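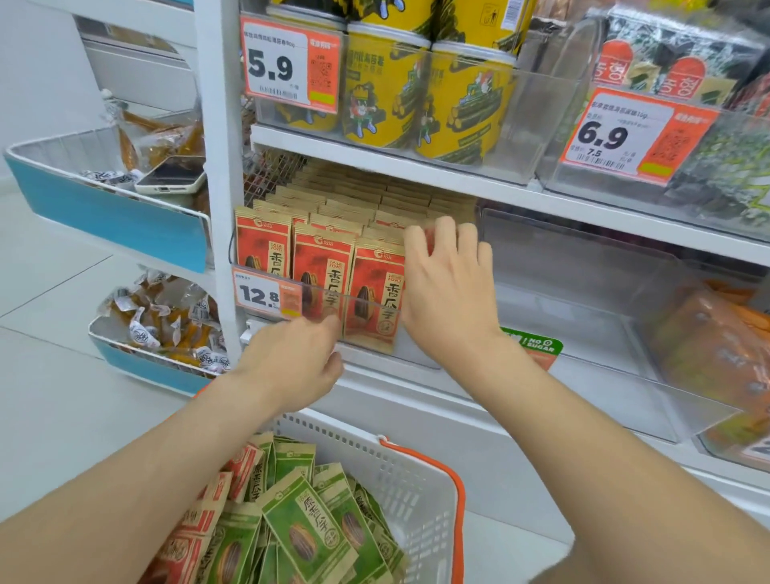 # Chapitre 4. Le rayon vrac fait-il vraiment vendre ?

Les manuels de marchandisage répètent qu'un bac plein rassure le client et qu'un bac à moitié vide le fait fuir. On aimerait savoir d'où vient cette certitude. L'enquête de Soledad Villalobos, menée à Jemville auprès de 456 acheteurs de graines et de biscuits, ne la confirme guère : plus de 300 disaient ne pas regarder le niveau du bac. Ce qu'on dit ne vaut pas ce qu'on fait, bien sûr, et l'objection vaut aussi pour les études favorables.

Nous examinerons donc trois points : le remplissage, la place de l'étiquette de prix, le geste de la main qui fouille parmi les sachets. Sur ce dernier, les données manquent presque entièrement.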